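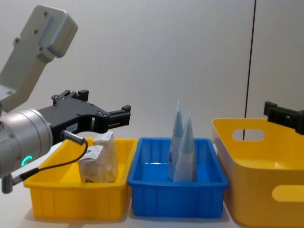 2 min read

Small packets keep getting mixed up in my sorting bins
Sat 16 May - posted by So-yul Yeon

Hello everyone! I sort little paper packets at a long table at home (flower seed, mostly, that I fold and label for our swap in September), and I use plastic bins set in a row, with a yellow one at the left end. I love the bins, they're cheerful and they wipe clean. My trouble is that once there are only a few packets in one, they tip over and slide under each other, and then I pick up two when I meant to pick up one. By the end of an evening I've got marigolds in with the poppies and I have to start over. Is there a better container, or am I just setting these up wrong? I'd rather not buy all new things if I can help it.

Search the help pages
Type a word or two
Go

Bretby
Oh, I know this one well! Keep your bins. What you want is something inside them to take up the empty space, so the packets have something to lean on. I cut strips from a cereal box, fold each one into an L, and stand it behind the last packet - when the bin fills up you just slide it back. I did about 1000 packets that way last winter and hardly had to redo any. The other thing that helped me was leaving a hand's width between the bins. Mine used to be pushed up tight and I was forever dropping things into the wrong one, especially when I was tired or chatting.

If your table is white or shiny, a strip of shelf liner under the whole row will stop them creeping away from you, too.

Widora
just use envelopes boxes from the dollar store

Pyo
I'd go along with Bretby, but put a label on the front of each bin as well as on the packets. Colors are lovely until you forget whether yellow was marigolds or sunflowers (ask me how I know). Masking tape peels off fine at the end of the season.

Related
Folding a seed packet from plain paper
Getting sticker glue off plastic bins
Best height for a sorting table?
Jellow label sheets curling in the printer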